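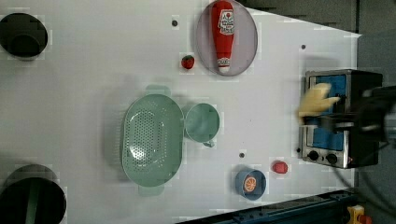 Robotics Teaching Group, Datine Lab

Projects > Meton > News

Print this page | E-mail this page

Search this site Enter keywords Go

Kitchen tasks: halfway there

Quick one before the November review. The Meton kitchen set is now past 800 demos, target is 2000. All done by remote control, one operator on the handles, one person resetting the table between runs. Colander, mug, bowl with the orange slice, the ketchup. And the toaster oven with the blue door, still the slow one. Gripper has to come at the door from the right side and new operators tend to rush it.

Vandana Bhatt is running the training for operators. 25 minutes of practise on the oven door, then 2 supervised runs, then you are on the rota. She wants steady hands more than speed, and please stop teh recording if you bump something, dont carry on and hope.

Hand-guided demos (moving the arm yourself) start once the remote ones are in. Assunção room, same sign-up sheet.

Slots still open after 4 p.m. Write to Vandana if you want one. Logs go in the Ivoseo folder as before, new file names please.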